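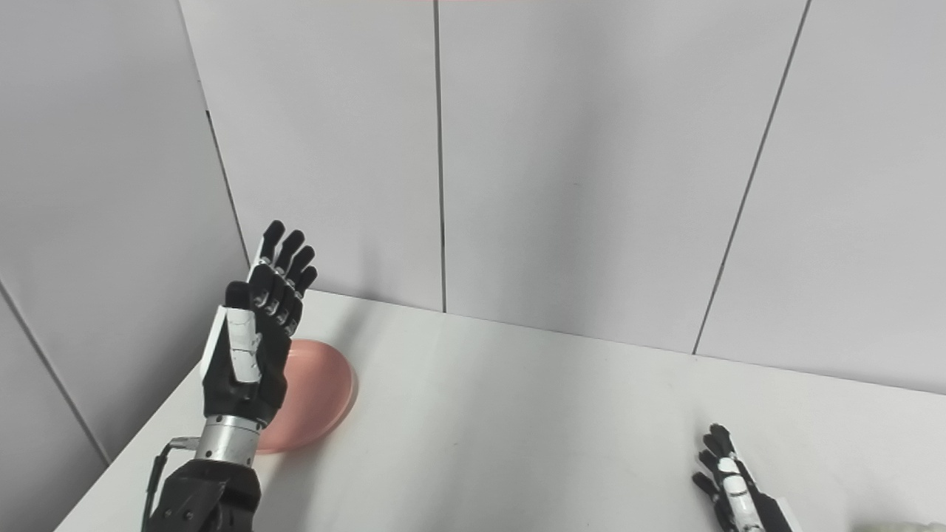

Booth at Mastlow, pink plate on the table, left hand up.

Wednesday, open day at Mastlow

Writing this up the same evening because last time I left it a week and couldn't read half of what I'd scribbled. Went over on the early train, got in just after nine, signed in, got a lanyard, waited by the lifts for ages. There were 27 of us on the list, mostly from small outfits like ours, plus a big group from Enport who all seemed to know each other and took all the good seats.

First hour was talks. Skipping most of it. The slides are supposed to go round by email (chase this if nothing by Monday). The one bit worth keeping was on how they keep their task list. Every task gets a one-line description, a start layout and an end layout, and if two people can't agree from the end layout whether the task was done, it goes back to be rewritten. We have at least four on our sheet that would fail that, "tidy the tray" being the worst of them.

Then the demos, which is what I'd come for. They'd split us into groups and I was in the second lot, so I got a cup of tea and a long look at the booth before anyone started talking at me. It's smaller than I'd imagined from the newsletter. White table, light grey panels round it, seams showing where they meet. I do like the plain walls. Our own corner has the shelving behind it and the window to one side, and I've been moaning about the window since we moved in.

The hands are lovely things close up. Black fingers, all little short links with white bits at the joints, and a white plate along the back with tiny black screws. Silver wrist below that, then a much chunkier forearm. I hadn't expected the fingers to be so slim! Ours look like gardening gloves next to them. There's a cable up the side of the left forearm with a small metal bracket at the top, and I spent a good while looking at that, as ours is held on with tape and we all know how that's going. Must ask for the part number. I did ask at the time and was told "it's on the drawing", so must ask for the drawing too.

The job they were showing was the plate one: pick up a shallow plate lying flat on the table and pass it to the other hand. Sounds like nothing. Anyone who has tried it with ours will know it isn't nothing, as the rim is so low there's hardly anywhere to get a fingertip under. Their way is to press down on the near edge with the thumb side, slide the plate towards the table edge until a bit of it overhangs, and take it from there. We've been trying to scoop from above. I came away fairly sure we should stop.

I watched nine goes. Seven went through cleanly, one had the plate turned too far round for the second hand to take it, and one just stopped halfway through the slide with an error on the screen. The chap running it restarted and it was fine, and he said it was a timeout (ours times out in exactly the same place, so I felt a bit better). What I liked was that they logged the failed ones in front of us with no fuss at all, same sheet, same pen. They say they're at 3,011 goes on the plate family since they began counting in September. We're on 400 if you include the ones with the wrong table height, which I don't think we should.

Things I asked, and what I got back:

Does the colour of the plate matter? They said less than they'd feared, more than they'd like. A white one on the white table is the hardest and they leave it till the afternoon when everyone's warmed up. I'd go straight to it first thing, personally, get it over with.

Do they wipe down between goes? Fingertips yes, every hour. Table at lunch and at the end. They use an ordinary damp cloth. I'd half expected some special fluid, and we've been paying for special fluid.

How do they set the start position? By eye, from a printed sheet, and then nudged a bit on purpose every time so it's never the same twice. We measure ours with a ruler, which I now think is daft. All that care and we're making it easier than it ought to be.

Gloves over the fingertips? Tried them, went off them, might go back. Kiani sent a sample pack they haven't opened. I said we'd have it if they didn't want it, only half joking.

Had a go on the controls myself after lunch, 3 minutes each on a kitchen timer. I got the left hand up and down and opened and closed the fingers, and then tried for the plate and pushed it clean across the table. Second try I got the near edge pressed but couldn't get it sliding straight, it kept wanting to turn. There's a small lag between what you do and what the hand does, and you over-correct, and then over-correct the over-correction. One of the Enport lot got it first time and was unbearable on the way back to the seats.

Lunch was sandwiches. Fine. No veggie ones left by the time our group got there, if anyone's going in spring then take something.

Afternoon was a walk round the workshop side and a chat with the people from Nendumby about joint wear. They swap the finger links as a set and don't bother finding the worn one. Costs more in parts, saves a day of someone swearing at a screwdriver. I'd like to see their numbers before I believe it, and they've promised me a spreadsheet.

To do, for me unless someone grabs it:

Panels round our table. Even painted board would do. Measure up before Friday.
Block the window in the meantime!
Try the press-and-slide with our shallow dishes, twenty goes, log all of them.
Rewrite the end layouts on the task sheet, start with "tidy the tray".
Get the drawing for the cable bracket.
Stop buying the fluid.
Decide what to do about the wrong-height goes. I vote bin them.

Missed the ten past five and got the slow one back. Receipts for the train are in the blue folder, the tea I paid for myself.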